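Cistham Allotments & Gardens Forum > Grow Your Own > Tomatoes

Thread: Saving your own tomato seed, who's doing it this year?
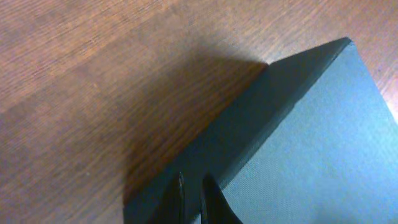

mehwish_m
Posted 06/09/2023
Right, I've caught the bug and I want company! Last year I saved seed from one plant, a big ribbed red thing my aunt calls Baloch (I've never seen it in a catalogue, so I think that's just the family name for it), and this summer every single plant from it has come up the same. Same shape, same green shoulders, same ridiculous flavour. I'm picking a bowl every evening and I can't stop telling people at work.

So now I want to save everything. I've got Baloch, a yellow cherry that was a swap from the Mustell show, and a dark one that I lost the label for. What's everyone's method? Do you ferment or just rinse? And does anyone bother keeping varieties apart?

Junaid J
Ferment, every time. Squeeze the seeds and jelly into a jar, splash of water, bit of kitchen roll over the top with an elastic band, leave it somewhere you won't knock it. Three days is plenty in warm weather. It'll stink and grow a skin, which is what you want. Then top up with water, give it a swirl, pour off the floaters and the gunk, and the good seeds sit at the bottom. Sieve, rinse, dry on a plate.

Lovely to hear about the Baloch, is there any chance of a swap? I've got loads of Alley, which is a little plum that crops its socks off outdoors.

pottingshedrind
I'm going to disagree with Junaid (again, sorry mate). I haven't fermented in years. I smear the seeds on a sheet of kitchen roll, let it dry on the windowsill, write the name on it in biro and fold it up. In April I tear off a strip and lay it on the compost, paper and all, with a sprinkle over the top. They come up like cress. No jars, no smell, no row with the wife.

Junaid J
They'll come up, I'm not saying they won't. But the jelly has stuff in it that slows sprouting, and the ferment gets rid of it. I tried both ways with the same tomato and the jar ones were up days sooner and much more even.

pottingshedrind
Days sooner! I'm not catching a train!

Farzana K
Loving this thread already. Can I ask a beginner's question? I grew a shop-bought F1 cherry this year and it's been fantastic, really sweet. Can I save seed from that or is it a waste of time?

Samina_R
Farzana, you can, but you won't get the same plant back. F1 means it's a first cross between two parents, so the next lot will be a mix. Some might be nearly as good, some will be a bit bland, and you might get something odd and wonderful. If you've room for a few mystery plants it's great fun. If you've only got space for a couple of pots I'd buy the packet again.

Farzana K
Thank you, that makes sense. I've got a balcony so it's pots or nothing. Might sneak one mystery in though!

Samina_R
Do it!! One of my favourites came from exactly that sort of messing about. It's an orange cherry with a slight point on the end and I've been growing it on ever since, picking the best plant each year.

Mehwish, on keeping them apart: tomatoes mostly pollinate themselves, so I don't bag anything. I grow 11 varieties up at the top site and the odd cross does turn up, but it's rare. The big beefsteak types are a bit more likely to cross because on some of them the style pokes out past the anthers where a bee can get at it. Your Baloch sounds like it could be one of those.

Junaid J
I do bag, but only one truss per plant and only for seed. Those little organza bags you get for wedding favours are perfect. Slip it on before the flowers open, give the truss a tap now and then, take it off when the fruit has set and tie a bit of wool round the stem so you know which one it was.

pottingshedrind
Wedding favour bags. I've heard it all now.

Junaid J
They're cheap, Rizwan, and they keep my Alley an Alley.

mehwish_m
This is brilliant, thank you all. I've got jars going on the kitchen side as of this morning AND some smeared on kitchen roll, so I'll sow both in spring and report back. Junaid, yes to a swap, message me.

One more question, how long does the seed keep? I found an old envelope of my aunt's with 5 years on it and I don't want to get my hopes up.

Samina_R
Five is nothing for tomatoes if they've been kept dry. I'd sow the lot thinly and expect a good few. Mine live in paper envelopes inside a biscuit tin in the coldest room in the house. The thing that ruins them is damp, so be really sure they're dry before you shut the lid. They should snap if you bend one, not fold.

Also, don't dry them on kitchen roll if you want them loose. You'll be picking fluff off till Christmas. A china plate or a coffee filter is much better.

pottingshedrind
The whole point of the kitchen roll is that you don't take them off it. You plant the roll.

Samina_R
Yes, but you can't share out a kitchen roll very nicely at the seed swap, can you? I like to put a proper count in each envelope.

pottingshedrind
Scissors!

Farzana K
When should I pick the fruit for seed? Do I let it go past eating?

Junaid J
Ripe to slightly over. If it's good to eat the seed is ready, but I leave mine a few days longer till they're going soft. Choose the fruit from your best plant too, even if a different plant has a bigger tomato on it. You want the seed from the healthy one that cropped early and didn't sulk.

And avoid anything with blight on it if you can help it. The seed doesn't usually carry it, but a blighted plant had no chance to ripen things properly.

mehwish_m
Too late for my dark mystery one, it went brown all down one side last week. I've rescued two clean tomatoes off it and they're on the windowsill next to a banana. Fingers crossed! If anyone recognises a dark, flattish tomato with a smoky sort of taste and very few seeds, please shout, I'd love to put a name on the envelope.

Samina_R
Bring one to the swap and we'll all have a taste and argue about it.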